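Jimero Table Throw: Setup and Care Guide
Section 4. After the Guests: Clearing and Resetting the Table
Revised July 8, 2020

If you followed Section 3, your Jimero throw went onto the table with the fringe hanging free and the saucer where people could admire it. Then people came over. This section covers what to do about that.

You will need: a trash bag, a recycling bin, a dry cloth, and a damp cloth. The damp cloth is for you to keep away from the throw until step 7.

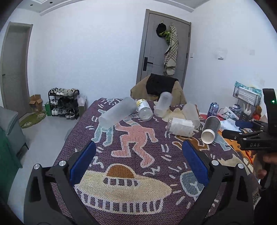
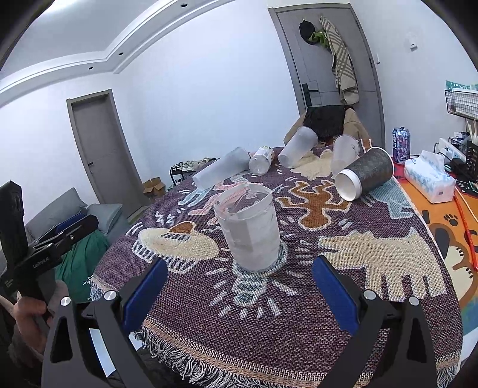 Cups and the saucer pattern, at two points on the same table.

4.1 Clearing the cups

1. Start with the containers lying on their sides. A cup on its side has usually finished what it was going to do, but the last spoonful likes to wait inside the rim until you pick it up by the wrong end.

2. Lift each one straight up, mouth tilted slightly higher than the base. Do not drag. The weave is thick, and a creased plastic rim can catch a thread and take it along for the ride.

3. Leave upright cups for last. They are the ones most likely to be full, and they look so well behaved that everyone knocks them over with an elbow.

4. Check jars before bagging them. Screw the lids back on if you can find the lids. If you can't, look under the throw, then under the chair, then give up.

5. Sort as you go. Clear jars are usually recyclable once rinsed and stripped of their labels. Paper cups often have a plastic lining and may not be. Your town has rules about this, and they will be different from the rules in the town next door.

CAUTION: Do not gather the four corners of the throw and carry the whole party to the kitchen in a bundle. We have had letters from Cosville about this.

4.2 Crumbs and spills

6. With the table clear, brush crumbs toward one edge with the dry cloth. Follow the weave. Brushing across it only drives the crumbs down to where they will live with you until February.

7. Blot any spill with the damp cloth, pressing down and lifting off. Do not rub. Work from the outside of the spot toward the middle.

8. Pay attention to the cream areas, especially the saucer and the big animal with the open mouth. The purple ground will forgive cola. The cream will not.

NOTE: The purple background is dark enough to hide a stain entirely until the throw is in daylight. Run a flat hand over it. If part of it is sticky, that part is not clean.

4.3 Straightening the throw

9. Pull from the edges of the cloth, never from the fringe. The fringe is there to look nice and has no other skills.

10. Decide which way is up. Some of the figures will be upside down from any chair you choose, and one of the dancers is going to be standing on his head for somebody. We suggest pointing the saucer the right way for whoever bought the throw.

11. Smooth from the center outward. If a fold keeps coming back, lift that side, let it fall, and smooth again. Ironing is covered in Section 5, mostly in the form of warnings.

12. Comb out tangled fringe with your fingers. A wide-tooth comb will do — a fork will also do, though we would prefer not to have written that down.

4.4 If something is still wrong

Loose thread on top: Do not cut it. Work it through to the back with a blunt needle.

Throw slides when touched: Fit the Lauritsen grip mat (sold separately), rough side down.

Ring left by a cup: Blot, air dry, and look again the next day. Many rings fade. The others can be covered with a bowl.

Throw smells of soda: See Washing, Section 5. Wurnska owners should use the cold setting only, as that version is woven looser and shrinks out of spite.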